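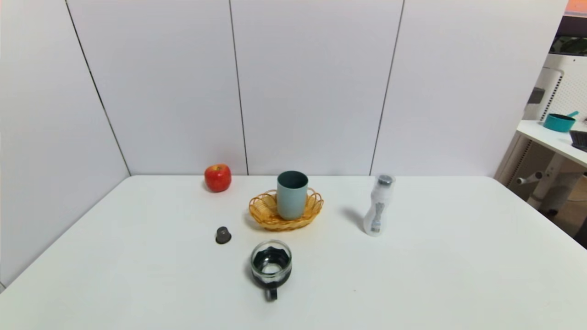
Week 6 notes – the bottle episode, and why sitcoms keep making them. Typed up fast before the 2:00 section, so check spellings against the reading.

Basic definition: one episode, standing sets only, main cast only (or nearly). No location days, no new builds. Usually shows up late in a season when the money's gone or a bigger episode already ate it.

Term gets used loosely. For this course:

- **strict bottle** – existing sets, regular cast, no guest with lines
- **soft bottle** – one new small set or one guest, rest as above
- **real-time episode** – separate thing, overlaps sometimes. Don't mix them up on the midterm

Main case this week is *Plumcombe*, season 3. Family sitcom, single camera, 81 episodes total. The elevator one. Everybody writes about the elevator one. Please also watch the kitchen one, which is a better bottle and gets skipped becuase the jokes are slower.

Things to notice in the kitchen episode:

- Nobody leaves for the first act. Door opens twice, both times a fake exit.
- The B story is in the same room as the A story. The two teenagers are whispering at the sink the whole time their parents fight about the boat.
- Almost no score. The fridge hum does a lot of work.
- Act two break comes on a line, no plot turn. Risky for network.

Budget side. The production memo in your packet lists 275 shots for the season opener and 183 for the kitchen episode. Fewer setups, less relighting, same crew. So the saving is partly days and partly overtime. Cast cost doesn't go down at all – regulars get paid either way, so you may as well put them all in the room.
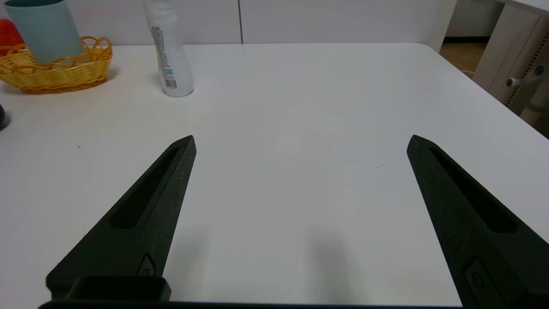 Does a bottle episode have to be cheap to count?

It has to be confined; cheap is the usual motive, but a show can spend the savings on rehearsal or extra shooting time and it still fits the definition we're using.

Compare *Skenham*. Drama, hospital, did a stairwell episode in its second year. Built a brand new stairwell for it, three floors high. By our terms that's soft at best. Press called it a bottle anyway. Good essay topic, someone take it.

Writing problem, short version: you lose the cut away. In a normal sitcom script a scene can end on a weak line and the next location covers for it. In a bottle the scene has to keep going, so writers reach for

1. a secret somebody in the room already knows
2. a lost object (keys, phone, ring – very common, kind of tired)
3. a clock. Guest arriving at 7, cake in the oven, storm
4. a game or a vote, so that people must take sides

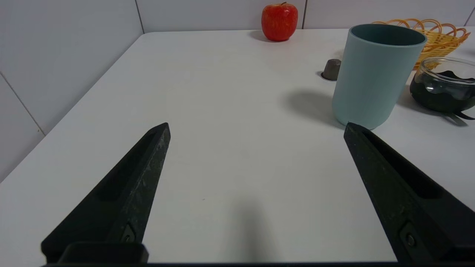 ## Reading: Xuân Sầm on the locked room

Chapter 2 only. Skip the part on theater unless you've had the drama survey.

Sầm's point: bottle episodes get remembered as character pieces, but on the page they're mostly logistics. Who's standing, who's sitting, who can hear. She maps the *Garkaren* laundromat episode beat by beat and finds the big confession works only because the brother has been parked by the dryers since page 4 and we forgot about him. Watch for this. Draw your own floor plan, bring it, pencil is fine.

She also argues that audiences like these episodes more years later then they did on first airing. Evidence is thin here, mostly old reviews. Still worth arguing with.

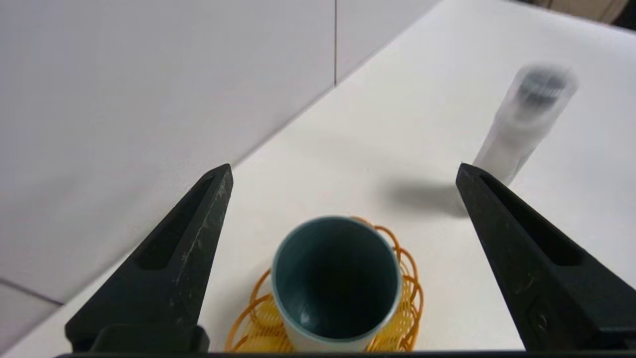 Thu Trương thinks Sầm has the laundromat scene backwards – the brother was never forgotten, he gets two reaction shots before the confession, and the tension comes from us waiting for him to speak. Fair. Rewatch and decide, we'll spend the first part of section on it.

## For next time

- Watch the *Plumcombe* kitchen episode and the *Garkaren* one. *Skenham* optional.
- One page: rewrite any sitcom scene you know so that it never leaves the room. Keep the ending. Same characters, no new ones.
- Dương script packet is on the course page, pages are out of order after the first act, sorry. Will fix in February.
- Midterm covers weeks 1 to 6, clip ID plus one short essay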